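When I asked Shona Mackay what she'd spent the past year on, she laughed and said, "Doors!" She writes test rules for mobile robots at Mostora, a small outfit that checks other people's machines before they go into offices and clinics, and she can talk about doors for a very long time. I had coffee, so I let her.

Her rulebook for doorways started as one page and now fills 70. I confessed I'd only made it to the part on handles.

"That's further than most," she said. "But the handles are where people get sloppy! They write 'robot opens door' and call it a pass. Which door? From which side? Was it already standing open? I want all of that written down before the run starts."

The rule she cares about most is a dull one. Any team that wants sign-off has to run its robot in simulation first, 600 times, and keep every log, including the ugly ones. She's turned down reports that came in with only the good runs (one sender was pretty sore about it, and she still won't tell me who).
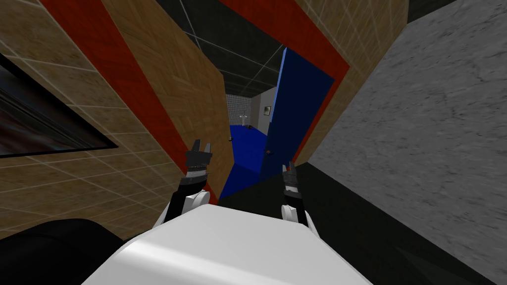

Robot's-eye view in simulation, grippers up, with a wooden door and a blue door both standing open.

I wondered if a simulated hallway could really teach you much. Shona went back and forth on that. "Floors are too clean, and nobody's left a mop bucket out," she said. "But I can tilt the robot, swap the walls, change the colors, and do it all again before lunch. I can't do that in a real clinic."

Her colleague Alasdair Kerr wandered over at this point and said the hard part is getting people to agree on what counts as a touch. Does brushing a door frame with an elbow go in the log? He says yes, always. Shona says yes too, but she'd put it in a separate column, and they argued about columns for a good five minutes while I ate a cookie.

They're hoping to have the next version out in August, with a longer section on thresholds and small steps. I asked if she ever notices doors when she's off the clock.

"I held one open for a man last week," she said, "and caught myself checking which way the hinges went."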